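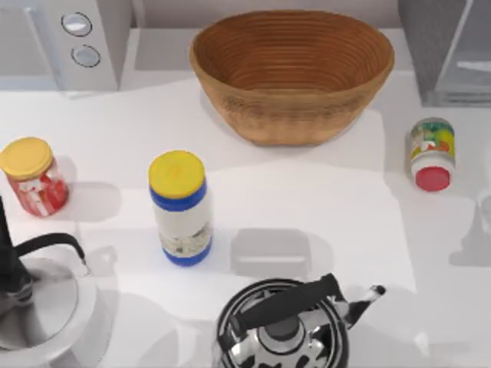
My sim kitchen at reset, kettle up front, bread basket at the back

Teleop demos in sim: my kettle grabs are awful, is it me or the setup?

Asked by Nest Ellis

Hi all! I've been recording demos in a simulated kitchen for a pick and place task (jar, bottle and can go in the basket, kettle gets moved over by the sink). I drive the arm with a 3D mouse. The small stuff is fine now, I can do the jar half asleep. The kettle though, ugh. The handle runs diagonally across the top, so I have to twist the wrist to line up with it, and by then I've lost track of which way is forward. I've kept 7 demos out of a whole evening and even those have me wobbling over the handle for ages. Does the policy learn the wobble? Should I toss them? Running Skasen on my home desktop if that matters.

3 answers

Trefor Hopkin
Yes it learns the wobble, ask me how I know. My first batch was full of me hovering over a saucepan lid and the trained arm hovered just as lovingly. I'd toss the worst ones and keep any where you only pause once. Two things helped me: switch the mouse to the gripper's own frame before you twist, so forward stays forward for the hand, and do the twist up high while you're still traveling. Coming down with the wrist already turned feels like a different task. Also turn your rotation speed way down, mine was set silly fast out of the box.

Eugénie Gaillard
get a VR controller. I fought a 3D mouse for most of November and then borrowed one and did more in a night than I had all month. you just turn your hand

Rhodri Jarman
Agree with Trefor on the frame thing. I'd add, check where your kettle spawns. If it starts at the same angle every time you'll get good at that one angle and so will the policy. I randomize mine a little at each reset and start with small changes till my hands catch up. And split the task up! I record the kettle as its own episode, apart from the basket stuff, so one bad grab doesn't cost me the whole run. Before that I was throwing out perfectly good jar pickups, painful.

Comment from Nest Ellis: gripper frame was it!! Twisting up high too. Still scared of the spout but so much better, thank you. Will try splitting the episodes tonight.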